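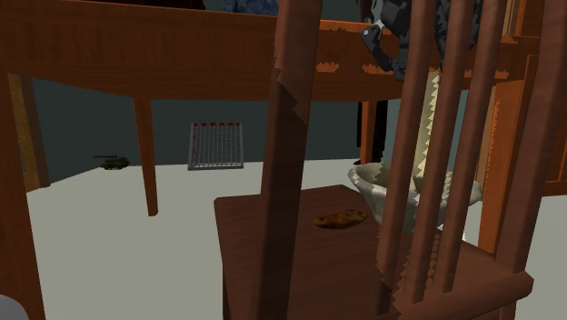

Grutach 桌面抓取数据说明（README）

版本：0.3
更新日期：2025-03-20
维护：Plurberg 学生机器人社，仿真小组
联系：请在社内仓库提 issue，或者直接写给 Kaj Hjaltadóttir

一、这是什么

Grutach 是我们社团在一月开始做的一个小型仿真数据集，内容是单臂机器人在有家具的房间里抓取和移动日常物品。它最初是为 Flekis 校际比赛的“居家整理”项目准备的，后来低年级的同学也拿它做课程作业，所以我们决定写一份完整一点的说明。

全部数据都来自仿真，没有真实机器人的录像。操作由社员遥控完成，不是脚本自动生成。因此轨迹里有犹豫、有停顿，也有抓错以后重新来的情况。我们没有把这些部分剪掉。

中文不是我的母语。如果某一句读起来奇怪，请告诉我，我会修改。术语方面我尽量和社团手册保持一致：“回合”指一次完整的操作，从复位开始，到操作员按下结束键为止；“视角”指一台虚拟相机。

二、规模

回合总数：477
其中标为“完成”：211
每个回合的步数上限：2000
训练与验证的划分：见 splits 目录，按房间布局划分，不按回合划分

其余的回合标为“未完成”或者“待复查”。请不要把“待复查”当作失败样本来用，它只表示两位标注的同学意见不同，还没有讨论过。

三、目录结构

episodes/ 每个回合一个文件夹，里面有关节数据、夹爪数据和图像
layouts/ 房间布局文件，可以重新载入仿真器
labels/ 标注表，CSV 格式，UTF-8 编码
splits/ 划分文件
tools/ 读取和回放用的小程序
notes/ 操作员的笔记，格式不统一，有中文也有英文

notes 里的内容没有整理过，不过有时候比标注表更有用。例如某个回合为什么提前结束，一般只写在笔记里。

四、视角和图像

每个回合保存多个视角，有的固定在房间里，有的跟随手臂运动。跟随视角的画面会倾斜，这是正常的，我们没有做旋转校正。如果你的模型需要水平的画面，请用 tools 里的 level_view 程序自己处理，并且在报告里写清楚。

图像没有压缩成视频，是一帧一帧的文件。第一次下载会比较慢，请先下载一个回合，确认读取程序能运行，再下载其余的。
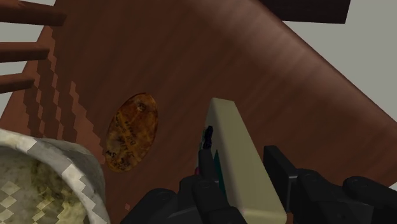

文字和标签不在我们的标注范围之内。场景里有些物品表面带有贴图，贴图的清晰度由素材本身决定，渲染之后经常不能辨认。比如木面上的那块椭圆形琥珀色标签，上面有几行深色的小字，但是已经模糊得读不出来，所以标注表里它只有类别和位置，“文字内容”一栏留空。去年有同学想用文字识别的方法来区分物品，效果不好，请不要在这份数据上重复这个实验。夹爪拿着的浅色长方块属于另一种情况：它的外形简单，但是黑色的手指会挡住一部分侧面，标注遮挡的时候要按看得见的轮廓来画，不要凭想象补全。

另外，编织纹理的物品（篮子一类）在跟随视角里容易和背景的花纹混淆。标注时如果不能确定类别，请写“容器”，不要猜。

五、标注字段

episode_id：回合编号，字符串，不要转成整数，否则前面的零会丢失
operator：操作员代号，不是真名
target：目标物品的类别
result：完成 / 未完成 / 待复查
contact_step：夹爪第一次碰到目标的步数
release_step：夹爪松开的步数，没有松开则为空
occlusion：遮挡程度，分为无、部分、严重
comment：自由填写，可以为空

contact_step 由程序先计算，再由人检查。程序只看接触力，如果手臂先碰到桌子，它也会报告一次接触，所以人工检查这一步不能省略。0.2 版里有一批回合漏掉了检查，0.3 版已经补上。

result 的判断标准写在社团手册第四章，这里只重复最重要的一条：物品到达目标区域，并且夹爪已经离开，才可以标为“完成”。物品在目标区域上方但还被夹着，标为“未完成”。

六、怎样使用

1. 安装 tools 目录里 requirements 文件列出的依赖。
2. 运行 check_files，它会核对文件是否完整。
3. 运行 replay，后面加回合编号，可以看到回放。
4. 训练时请使用 splits 里的划分。自己重新划分的结果不能和社内的排行榜比较。

如果回放时手臂的位置和图像对不上，多半是仿真器的版本不同。我们用的是 Gunnlaugsson 实验室提供的环境包，版本号写在每个布局文件的第一行。
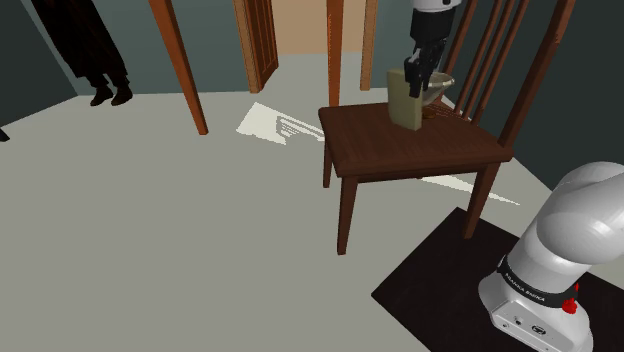
环境包升级以后，旧的布局文件仍然可以打开，但家具的碰撞体会有细微的变化。曾经有一位同学用新版本回放旧回合，手臂在接近桌面时停住了，查了两个晚上才发现是这个原因。所以请先看版本号，再怀疑自己的代码。

七、已知问题

渲染瑕疵。部分家具的边缘会出现锯齿或者小方块，近距离的视角里更明显。我们试过提高采样数，渲染时间增加很多，改善却不大，最后没有采用。做分割任务的同学需要注意，边缘处的掩码不可靠。

穿模。少数回合里小物品会稍微陷进桌面或地板。comment 栏里写有“穿模”两个字的就是，可以按这个词筛选。

光照。房间的光照在一个回合之内不变，不同布局之间差别比较大。

操作员不平衡。参加遥控的同学里，有人做得多，有人做得少。如果你研究的是操作风格，请按 operator 重新加权。

夹爪数据。早期回合的手指开合量有一个固定的偏移，tools 里的读取程序会自动修正。自己写读取程序的同学请参考 fix_offset 函数。

八、比赛中的使用

Flekis 的规则允许使用自制的仿真数据，但是要求在技术报告里说明来源。请写明数据集名称和版本号，并附上这份说明。比赛分组里单个任务的满分是 70 分，抓取只占其中一部分，所以只用这份数据训练是不够的，导航和语言指令部分需要另外准备。

九、贡献方法

新的回合请先放在自己的分支，不要直接放进 episodes。提交之前请检查三件事：文件夹名和 episode_id 一致；标注表没有空行；笔记里写了日期和所用的布局。至少有一位没有参加这次遥控的同学看过之后，才能合并。

删除回合也要提 issue，说明理由。编号删除以后不再使用。

十、许可

社内学习和比赛可以自由使用。社外的使用请先联系我们，因为环境包里的一部分家具素材有单独的许可条件，具体见 layouts 目录下的 LICENSE 文件。

十一、版本记录

0.3 补上 contact_step 的人工检查；增加 occlusion 字段；修改第五节的说明
0.2 增加固定视角；统一标注表的编码
0.1 第一次在社内发布

待办：把 notes 里的英文部分翻译成中文；给 replay 增加逐帧后退的功能；补写 level_view 的参数说明。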